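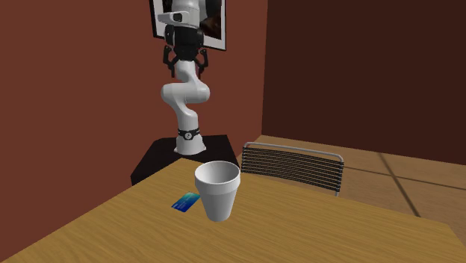
Reading time: 4 minutes

How do you choose a hand for a robot?

Your hand can pick up a grape, a brick and a wet bar of soap. You don't have to swap it for another hand in between. Robots are not so lucky. Most robot hands are good at a few jobs and poor at the rest, so the people who build robots spend a lot of time trying out different ones.

A robot's hand is called a gripper. The picture at the top of this page was made by a computer. It shows a robot arm with a gripper that has two black fingers. On the table are a white foam cup and a blue card. Cups and cards are very useful for testing grippers, and they are difficult for different reasons.

The trouble with cups

A foam cup is light and easy to squash. If the fingers press too hard, the sides bend in. If they don't press hard enough, the cup slips. A cup like this one is also wider at the top than at the bottom, so its sides slope. Flat fingers pressing on a sloping side only touch part of it.

The gripper has to find a squeeze that is just right. Some grippers can feel how hard they are pushing. Others are told how far to close and then stop, whatever is between their fingers.

The trouble with cards

Put a library card flat on a table and try to pick it up with only your finger and thumb. You will probably slide it to the edge of the table first, or dig a fingernail under one side. A robot finger has no fingernail, and it can't pinch the card from above when there is nothing to hold on to.

So a card needs another plan. The robot can push it to the edge and grip the part that sticks out, or it can use a different gripper.

Three kinds of gripper

Two fingers. These open and close like a pair of tongs. They are strong and simple, and good for boxes, blocks and bottles.

Suction. This is a rubber cup with a pump that sucks out the air. It is very good at lifting flat, smooth things such as cards. It doesn't work well on anything bumpy or full of holes.

Soft fingers. These are made of stretchy rubber and curl round things when air is pumped in. They are gentle with fruit and eggs, but they can't lift heavy loads.

Why test on a computer?

Mostafa Nasr and Hatem Salem compare grippers at a workshop in Zandusbridge. They do their first tests in a simulation, a pretend world inside a computer. It is a bit like a video game, but with careful rules about weight, rubbing and bumping.

"If the arm hits the table in the simulation, we press a button and start again," says Mostafa. "If it hits a real table, we have to mend something."

The computer can also run the same test again and again with small changes. In May they tried 6 grippers, and each one had 300 goes at lifting a cup. For every go, the cup was moved or turned a little. The program that tells the arm where to move is called the controller, and it stayed the same for all of them. That made it a fair test – only the gripper was different.

The two-fingered gripper they call Ninine did best with cups. A suction gripper called Wuser did best with cards but kept dropping the cup, and they are still working out why.

A simulation doesn't get everything right. Real cups have dents, and real tables can be sticky. The best grippers from the computer tests are tried again on a real arm before anyone makes a choice.

Try it yourself

You need a paper cup, an old card, a pair of kitchen tongs and a drinking straw.

Pick up the cup with the tongs without bending it. Now try the card. Next, put the end of the straw on the card, suck gently and lift. Keep the same cup and card each time, and write down which tool worked for which thing.

Words to know

Gripper: the part of a robot that holds things.
Controller: the program or box that tells the robot how to move.
Simulation: a pretend version of something, run on a computer.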